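Festasbridge Library Lending Records
Data card, second release

Summary
This dataset contains anonymized lending records from the public library in Festasbridge and its branch at Corkton. Each row is one loan. The records were prepared for students and local historians who wish to study how borrowing changes with the seasons.

Contents
The release consists of 4 tables: loans, titles, branches and opening hours. The loans table has 8 columns, listed in the file columns.txt. Loans from the Haslam reading room are not included, as that room kept paper slips until November.

Privacy
Card numbers were removed before the tables left the library. Titles borrowed fewer than 2 times were merged into a single entry named "other". Readers over the age of 70 are grouped together.

Known problems
Renewals made by telephone at Corkton were entered as new loans. Large-print editions share a title code with the standard edition. Return times on Wednesday evenings are recorded as the following morning.

Terms of use
The tables may be used for teaching and research, provided that the library is credited. Attempts to identify individual readers are not permitted.

Contact
Corrections should be sent to Kirsty Bloxham, records office. Requests for earlier releases are handled by Denise Sedgwick.
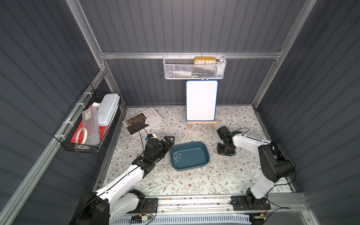
Please state the release number and the name of the table in all correspondence.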